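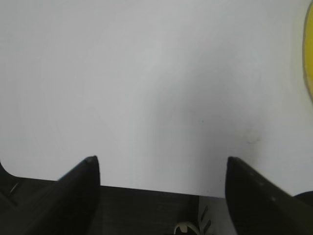
3.2 Household storage and recall of discarded fruit

Respondents kept a paper diary for 17 days in March. Each entry gave the type of fruit, the place where it was stored, and the reason it was thrown away, if it was. Households in Stonero shop weekly at one covered market, while those in Sovenano buy from several small stores, so the two towns were analyzed separately. Diaries with more than two blank days were dropped, which left 1434 entries.

Storage place was coded as refrigerator, cupboard, or open surface. Coding was done by the first author and repeated by Mingxuan Jiang, who had no access to the first set of codes. Disagreements were mostly over fruit moved from one place to another during the day. These were assigned to the place where the fruit spent the night.
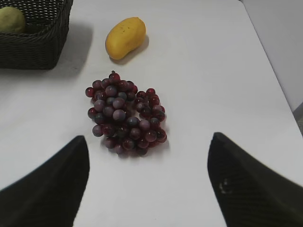

Figure 2. Mango, red grapes and woven basket on a white tabletop.

Recall was tested by telephone 12 days after the last entry. Respondents were asked to name the fruit they had discarded and were not allowed to consult the diary. Grapes raised a problem of units, as a few loose berries and a whole bunch were often reported in the same words. We followed Feng and counted any discard from one bunch on one day as a single event.
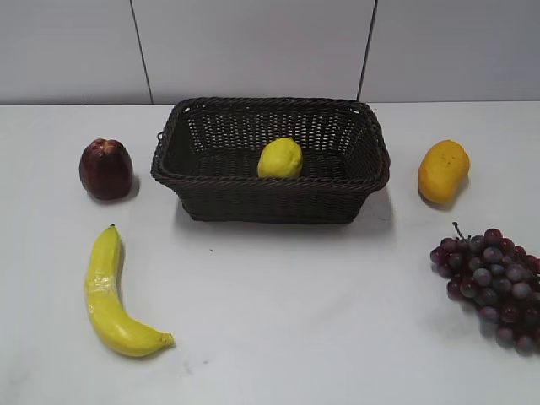
1434

Fruit kept on an open surface was recalled more often than fruit kept in the refrigerator in both towns. The difference was smaller in Sovenano, where purchases were more frequent and smaller in size. Household size had no clear effect once shopping frequency was included in the model.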